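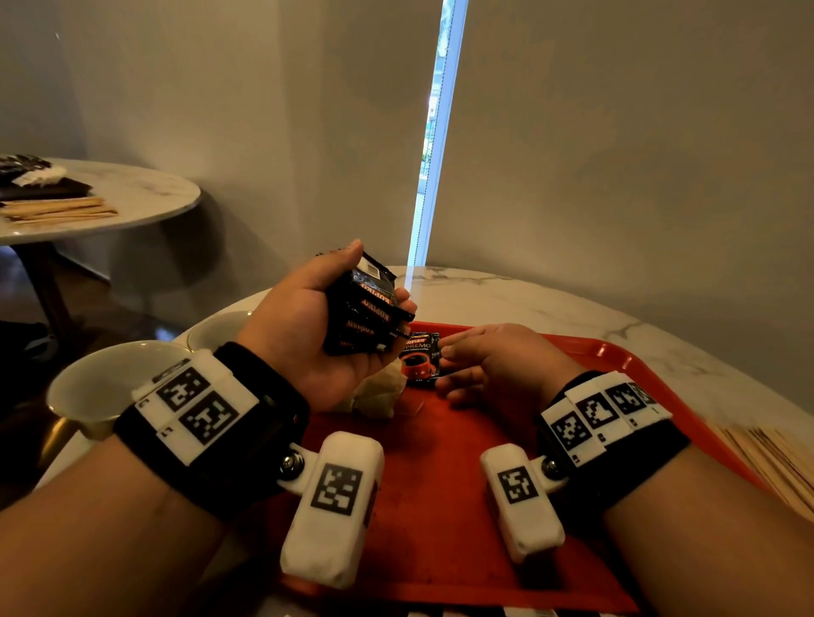 Yetunde wants to know if the open day at Navonik is worth the drive. Yes!! Go, and get there early, because the coffee corner demo fills up fast and there are only a few good spots to stand.

I figured it'd be all big arms behind glass. Nope, the part I stayed longest for was people with those marker bands on both wrists, handling coffee sachets at a little round marble table. Every move of the hands gets recorded and that's what the robot side learns from. Gonzalo Mateos gave the talk and he was so into it (he went over by a good while and I didn't mind one bit).

He said thin packets are the worst. A mug is easy, a mug holds still. A Kopiko sachet slides, bends, sticks to its neighbor... and then there's sugar. Tearing paper takes two hands pulling just right.
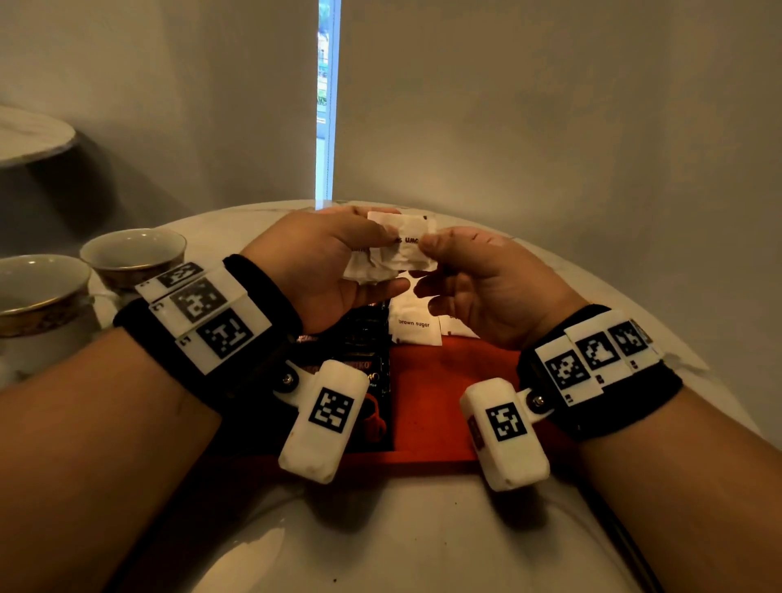
Chinyere Akpan replied that her kitchen drawer could break any robot on earth, and asked how many tries they need before it learns one packet. I asked! For the opening part they're going for about 100 good recordings, and the messy ones get kept too, in their own folder.

Sorting was my favorite, though. A big pile of sachets, stacks standing up on a red tray, hands working between them. Way more soothing than it should be, I could've watched all afternoon.

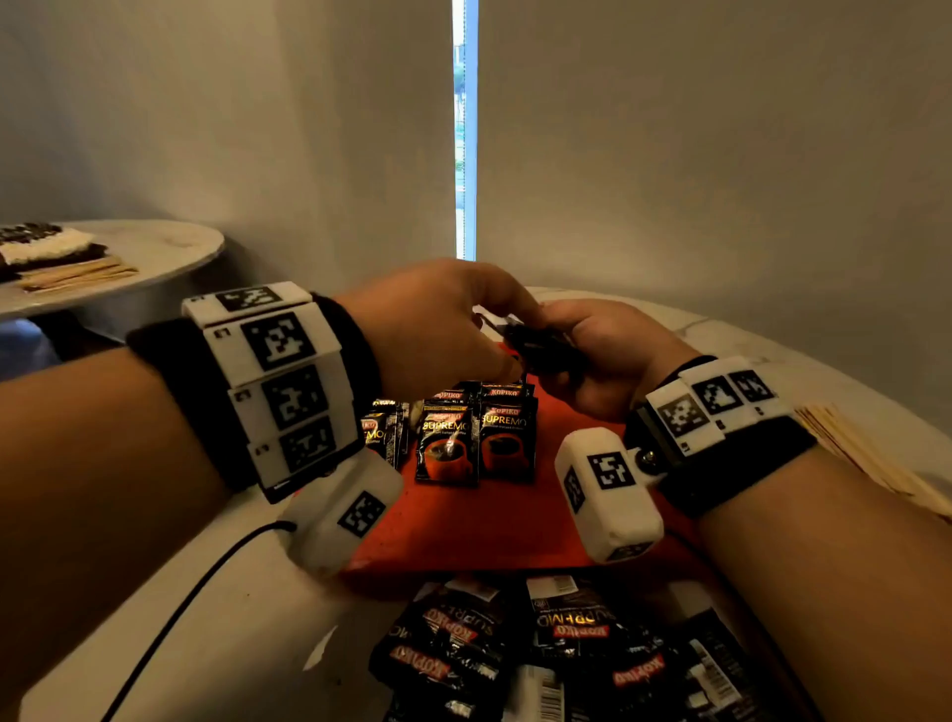
Then we got to see playback on the screen next door, just the two wrists moving around as little dots, and a kid behind me yelled "it's waving!" Next one's in December, Gonzalo says sign up at the front desk. I already put down two names, so Yetunde, you're coming with me.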